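Ogilvie Workshop on Regional Diplomacy
Notebook, coding of conference statements
February 18, 2021
Entry by R. MacBrayne. Present: D. Goodall, J. Imrie, M. Pascual. K. MacRitchie joined by telephone after lunch.

Carried over from the last entry: the question of how to code a speech made by a host government when the speech goes beyond the stated subject of the conference. Two earlier pages in this notebook give different answers. The first treats the whole speech as a host statement. The second splits it at the point where the speaker leaves the agenda. Both rules were applied in the autumn, and the files do not always say which.

The set now stands at 29 conferences on regional security. The passages marked for coding come to almost 2,000, of which 1,803 have a first reading in Drarar. The rest are held back, either for want of a full translation or for want of a date. M. Pascual has asked that no passage be entered on the strength of a press summary alone. Agreed. Press summaries already in the file keep their place but are tagged S, and they are left out of any table on tone.

Discussion of the split rule took most of the morning. D. Goodall favors splitting. In his view, an opening address which begins with border control and ends with a call for the end of a neighboring government is two acts, aimed at two audiences, and a single score hides both. J. Imrie objected that the delegates in the hall heard one speech and answered it as one, where they answered it at all. She cited the closing communiqués, several of which thank the host for "the opening address" and say nothing of its contents. Her reading is that silence of this kind is itself a response and should be coded.

Decision: split the speech, but keep a parent number so that the parts can be joined again. Silence in a communiqué is to be coded N, only where the full communiqué is in hand. 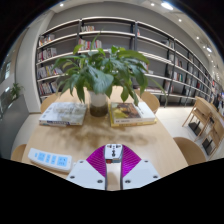
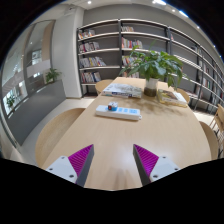

Second readings remain the weak point of the project. The test of agreement between readers was run on the threat scale only, and the two readers differed most at the middle of the scale, where a speaker predicts the fall of a rival state without saying who will bring it about. K. MacRitchie holds that a prediction is a softer act than a demand. M. Pascual holds that in the mouth of a head of government the difference is slight. Each reader has been asked to write out her rule in one page before the next meeting. For the May session the readers should work side by side at a long light wood table of the sort seen in both pictures, with the printed speeches laid out in order of delivery. A small white power adapter like the one in the first picture should be put down for each pair, as the Kamton delegates will bring laptops with foreign plugs. Each sitting is to last 90 minutes and no longer. Scores are not to be discussed until both sheets are handed in.

Translation. The Gumano glossary gives one English word, "removal," for three different terms in the source texts. One of them is closer to "passing away" and another to "uprooting." Coders working from English only cannot tell them apart. J. Imrie will add the source term in brackets for every passage above level four. Until she has done so, levels four and five are to be treated as one level in any draft that leaves the building.

Errors found:
Conference 11 has the delegation list of conference 12. Corrected in Drarar, still wrong on the paper copy.
Two foreign ministers entered as heads of delegation at the same meeting. Source unclear. Left as is, with a query.
Observer states coded as participants throughout conference 17. D. Goodall to recode.
The field for "language of delivery" was filled from the published text, which is often a later version. Field renamed "language of text."

Open points:
Whether a walkout is coded under the speaker or under the delegation that leaves. Rhona to draft.
Whether remarks to reporters in the corridor belong in the set. J. Imrie against, M. Pascual for, the others undecided.
Kamton has not yet confirmed the number of readers for May. K. MacRitchie to write again on Monday.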